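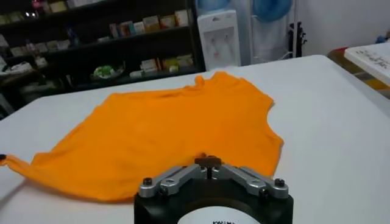 O que faz a Wollero?

Organizamos saídas sazonais de colheita em quintas abertas ao público: morango e cereja na primavera, mirtilo no verão, maçã e castanha no outono. A empresa trata das reservas, do transporte e do acordo com cada produtor.

Sobre nós

A Wollero foi fundada por Luana Arruda e Corentin Boyer, ela engenheira agrónoma, ele vindo da gestão de transportes. O primeiro acordo foi assinado com a quinta Riviere, um pomar de macieiras com 275 árvores em produção. Seguiu-se a Flondale, dedicada aos pequenos frutos, que continua a ser a quinta com maior procura entre escolas.

Modelo de funcionamento

Cada quinta comunica-nos semanalmente o estado de maturação por talhão. Com esses dados abrimos ou fechamos datas no calendário de reservas. Uma data só é confirmada quando o produtor valida a quantidade disponível para colheita; até lá, a reserva fica em estado provisório e não há cobrança.

O visitante paga a entrada e, à saída, o peso colhido. A tarifa por quilo é fixada pelo produtor e afixada na pesagem. A Wollero não aplica margem sobre a fruta – a nossa receita provém da entrada e do transporte.

Capacidade e acesso

A lotação máxima é de 400 visitantes por dia na Riviere e de 635 na Flondale. Os valores foram definidos com os produtores em função da largura dos caminhos, do estacionamento e do tempo de recuperação do solo entre visitas. Em caso de chuva forte, os talhões em declive são encerrados e as reservas transferidas para outra data da mesma época.

As duas quintas têm percurso em gravilha compactada, transitável com carrinho de bebé. Os cães são admitidos com trela na zona de merendas, mas não nas linhas de cultura.

Sistema de reservas

As reservas são geridas na plataforma Pernow, desenvolvida internamente por Timothée Vidal. O bilhete é emitido com hora de chegada e tem tolerância de meia hora. Grupos escolares e empresas usam um formulário próprio, com indicação do número de participantes, idades e necessidades alimentares.

Equipa

Luana Arruda – direção e relação com produtores
Corentin Boyer – transportes e operações
Timothée Vidal – sistemas
Clémence Marty – escolas e grupos
Blandine Marchal – atendimento e faturação

O calendário da primavera é publicado em abril. As datas de outono abrem depois da primeira estimativa de colheita das macieiras. Pedidos de produtores interessados em aderir são analisados por Luana Arruda e implicam uma visita técnica ao terreno.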